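Perception > Pose tracking > Handheld grippers: wrist pose jumps on polished metal objects

skerkside_lab
Posts: 300

Running bimanual capture with two handheld grippers, each with a triangular marker plate, tracked externally. A head-mounted RGB stream goes into the object pose estimator. Gripper poses are fine on the printed test blocks. As soon as we switch to kitchenware, the object pose flips between two solutions during the approach, and the retargeted trajectory inherits the flip because we express everything in the object frame.

Pipeline: segmentation, then pose refinement against a CAD mesh, then a constant-velocity filter. Filter gate is at the default. I have tried lowering the confidence threshold and it got worse.

V. Rao

ajith_iyer
Posts: 848

Which object, and is it rotationally symmetric? If the mesh is symmetric and you didn't declare it, the refiner will pick whichever yaw it likes. Post a head view.

skerkside_lab

Worst case is the utensil stand. Head view from the approach phase:
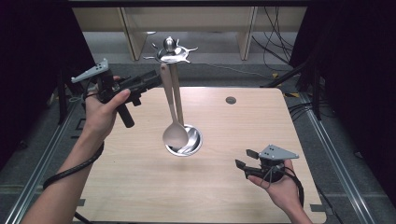
The estimator config has symmetry set to none for this mesh. My reasoning was that the hanging utensils break the symmetry of the dish, so yaw should be observable. With a spoon on one side and a slimmer piece on the other, a 180 degree flip ought to cost a lot in the render-and-compare score. It costs very little in the logs. The splash-shaped crown on top dominates the edge term, and its points match almost as well after the flip.

meinrad_g
Posts: 2114

Two separate problems there.

First, your edge term is picking up specular highlights. Polished steel gives you gradients that move with the viewpoint and have no counterpart in the mesh. Both the crown and the rim of the base dish do it in your view. Mask saturated pixels before computing gradients, then dilate the mask a little.

Second, you are modeling the stand and the utensils as one rigid body. They aren't. If the spoon swings by a few degrees the mesh is wrong, and the refiner trades yaw against that error.

skerkside_lab

Agreed on the second point, I was hoping to get away with it. Splitting means I need a pose per utensil, and the slim one is a handful of pixels wide at this range.

elango_f
Posts: 77

I disagree with splitting. Estimate the stand only, drop the utensils from the mesh, declare the remaining symmetry honestly, and express the trajectory in the table frame until contact. You don't need yaw of a dish to get the grippers near it. After contact, switch to the relative pose between the two grippers, which your external tracking already gives you at much better precision than any RGB method.

meinrad_g

That only works if the policy never has to choose a utensil. If the task is "take the spoon", table frame trajectories won't generalize when the stand is turned.

elango_f

Then detect the spoon bowl as a point and leave it at that. A 2D keypoint plus table height is enough to seed an approach. The bowl is the widest thing down near the dish.

ajith_iyer

Table height won't give you the height of the bowl, it hangs. Use the known stand geometry for the offset. Otherwise I side with Elango.

Separate question: are the head stream and the tracker on the same clock? We had a 9 ms offset on the Trurnau rig and it looked exactly like object pose noise during fast approaches.

skerkside_lab

Hardware trigger on the cameras, software timestamps on the tracker. So, no. I'll cross-correlate angular velocity tomorrow morning.

s_kirkegaard
Posts: 19

Clock offset will smear the pose, it won't flip it. Check it anyway, but don't stop there. Also look at the filter: a constant-velocity model with the default gate will accept a flip after enough rejected frames, because the covariance grows until the gate opens. Sistano has a max_coast parameter for this. Set it, and reset the track on expiry.

skerkside_lab

Results so far, same recordings replayed:

saturation mask on: fewer flips, most of the remaining ones in the last part of the approach
max_coast = 2: track drops out where it used to flip, preferable
clock offset: measurable, corrected, no effect on flips, as Steinar said

Have not split the mesh. Trying the stand-only mesh with a bowl keypoint next, on the Bangera branch.

meinrad_g

Log the score of both hypotheses per frame while you're at it. If the margin is flat with the utensils removed, you have your answer about where yaw came from.

elango_f

And keep the raw table frame trajectories in the dataset whichever way it goes. Re-deriving them from a flipped object frame is miserable.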